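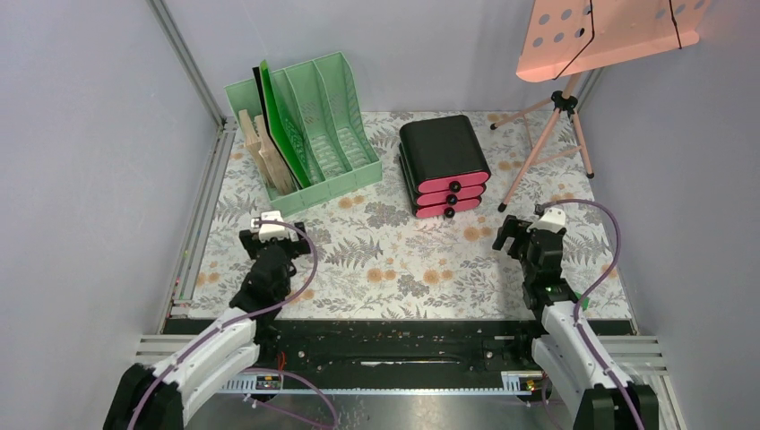 Section 4 covers placement, loading and routine care of the Holroyd upright file organizer when it shares a desk with the Limard three-drawer unit. Both items should be in position before any papers are put away. The usual layout is the one shown, with the mint-green organizer at the back left of the desk and the black drawer unit next to it, the organizer turned slightly so that its low front edge can be reached without leaning. A patterned cloth may be left underneath. The pattern has no effect on fit, but the cloth must lie flat under both items.

## 4.1 Before you start

Clear the back of the desk to its full width. Wipe the surface and let it dry. If a cloth is used, lay it first and smooth it towards the front edge.

**Note:** Clotton desk cloths are supplied folded. Iron on the reverse at a low setting, or leave the cloth flat overnight.

## 4.2 Positioning the organizer

1. Stand the organizer near the back of the desk, low edge forward.
2. Turn it a little towards the chair. The slots should be readable from a seated position.
3. Press down on both ends of the low edge. If the organizer rocks, check for a fold in the cloth.
4. Leave a gap of 18 mm between the organizer and any wall or screen behind it.

**Caution:** Do not lift the organizer by its dividers. Hold it by the base, one hand at each end.

## 4.3 Positioning the drawer unit

1. Empty the drawers.
2. Place the unit to the right of the organizer.
3. Open each drawer fully. It must clear the front of the organizer and anything else on the desk.
4. Close the drawers and refill them, heaviest items at the bottom.

The top of the unit may hold light items only — a notepad, a tape dispenser. Do not stand a kettle, cup or plant pot on it. Water runs off the rounded corners and into the organizer base.

**Note:** Owners of the earlier Limard unit (part 2369) will find that the drawers have no end stop. Support the drawer from below when opening it fully.

## 4.4 Loading the slots

Load the organizer from the left. Thick items go in first, as they steady the rest.

1. Place bound or layered papers upright in the leftmost slots, one item to a slot where space allows.
2. Place stiff folders next. A folder taller than the back of the organizer may lean, provided the low front edge holds its foot.
3. Leave at least one slot open for papers in use.
4. Check that no divider is bowed. A bowed divider means that the slot is overfilled.

Loose sheets should be put in a folder before filing. The base is perforated, and single sheets tend to slip down and curl at the lower corner.

**Caution:** Do not load more than 2000 g in total. Spread the weight between slots.

## 4.5 Items other than paper

The slots will take soft items such as gloves, dusters and folded cloth bags. Keep these to one end of the organizer, apart from paper, and put them away dry.

1. Fold the item once along its length.
2. Lower it into the slot with the fold at the bottom.
3. Tuck in any part that hangs over the front edge.

To take a soft item out, grip it near the top and draw it straight up. Pulling it forwards over the front edge can tip a lightly loaded organizer.

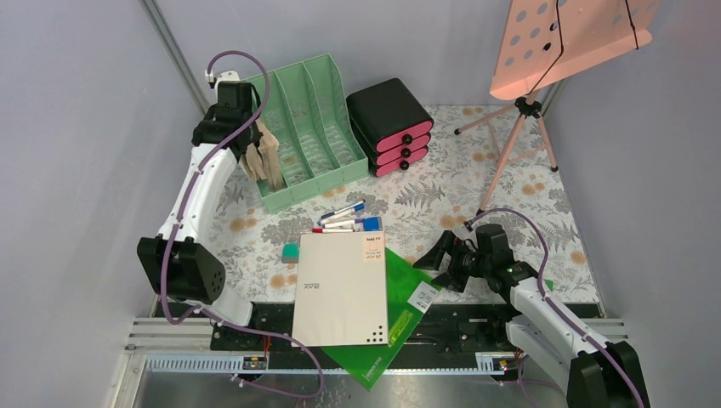 Grinex wrote in to say that step 3 is seldom worth the trouble with fabric gloves, which work their way out again within the day, and that rolling them from the cuff before filing gives a better result. The method is acceptable for thin gloves. Thick or lined gloves should still be folded, as a roll will press the divider outwards.

## 4.6 Routine care

Empty the organizer each October and again in spring. Shake dust from the perforated base over a bin, then wash the plastic in warm water with a little washing-up liquid. Do not use a dishwasher or any cleaner containing solvent.

Wipe the drawer unit with a damp cloth. The glossy top marks easily, so avoid scouring pads and paper towels. Pull each drawer out and brush the runners. If a drawer sticks, rub a plain candle along the runner — do not use oil.

If the divider feet have worked loose, press them back into the base until they click. Replacement feet are sold in packs of 13 under the Holroyd name. They fit all colours of the organizer.

Section last revised April 17, 2026.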